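最終更新:9月

屋上・ベランダ用シリコーン防水材「ルルポート」を自分で塗ってみた感想

築古の我が家、2階ベランダの床がひび割れてきて、業者さんの見積もりに腰が引けたので自分で塗ることにしました!選んだのはRulport(ルルポート)の1液タイプ、色はライトグレー。ホームセンターのプロ用コーナーでGrutleyの下塗り材と並んでいて、店員さんに聞いたら組み合わせてもOKとのことだったので両方買いました。

まず塗りやすさ。これはかなりいいです。粘りはあるのにローラーがすっと伸びて、素人の私でもムラがあまり出ない。匂いも思ったより弱めで、窓を閉めておけば部屋の中は気になりませんでした。夕方に1回目を塗って、翌日に2回目。完全硬化は72時間と缶に書いてあって、その間は洗濯物が干せません(これが地味につらい!)。

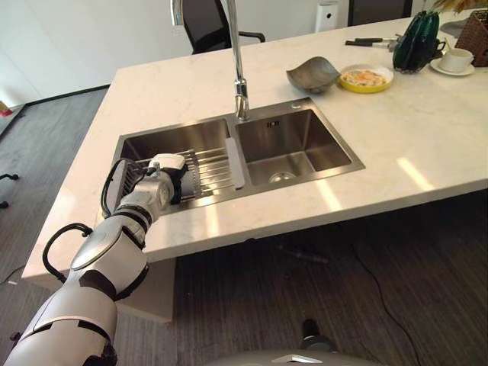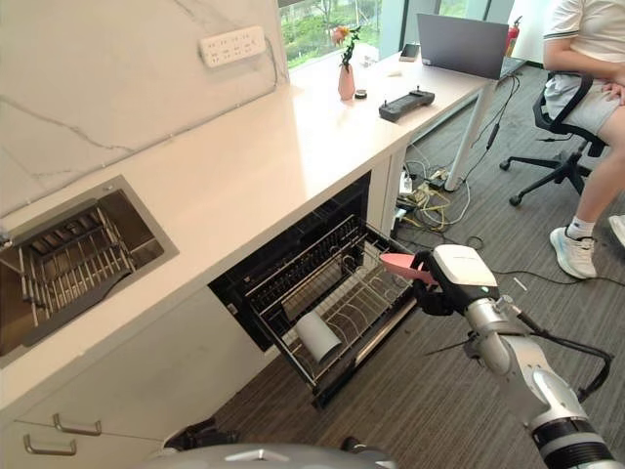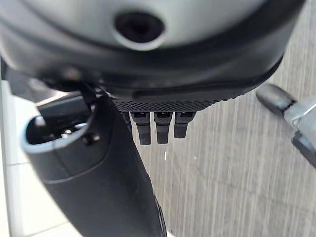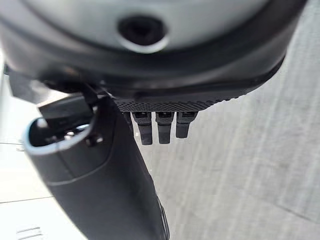

■気になったところ

缶のフタがとにかく固いです。マイナスドライバーでこじったら縁が曲がって、残りの保管に困りました。あと、排水口まわりの立ち上がりはローラーが入らないので刷毛が必須。付属品はないので別に用意してください。刷毛についたシリコーンは水では落ちず、結局1本捨てました…。

それから養生テープ。固まってから剥がすと塗膜ごと持っていかれるので、2回目を塗ったらすぐ剥がすのがいいと思います。私は端を5センチほどやってしまい、塗り直しました。

■雨の日の様子

先週の金曜にけっこう降ったんですが、下の軒天に染みは出ていません。水も玉になって流れていきます。表面は少し滑るので、よく歩く場所なら滑り止めの骨材を混ぜたほうが安心かも。うちは次の塗り替えで試すつもりです。

値段は安くないけど、塗りやすさで星4つ!

関連記事
・Grutleyの下塗り材は省略できる?
・Mikerの伸縮ローラー、200日使った感想
・Vũの雨どいネットを取り付けました
・波板の張り替えで失敗した話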